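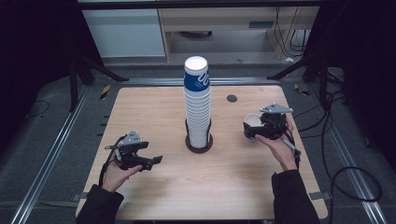 Redar 2 review: grasp planning for nested cups

Redar is planning software for two-gripper work. I ran version 2 on paper cup stacking, with a tall nested stack in a wire holder and one loose cup to add.

Setup took 17 minutes. The timeline view is good: left and right grippers get separate tracks, and dragging one doesn't shift the other. Perception is weaker. White rims on white rims confuse the depth filter, and I had to set the cup height by hand.

Worth it for the planner. Skip the auto-calibrate button.

Branwen Samuel

Last updated: December 29, 2019

Search reviews...

Related
Tedberg motion editor
Zetville log viewer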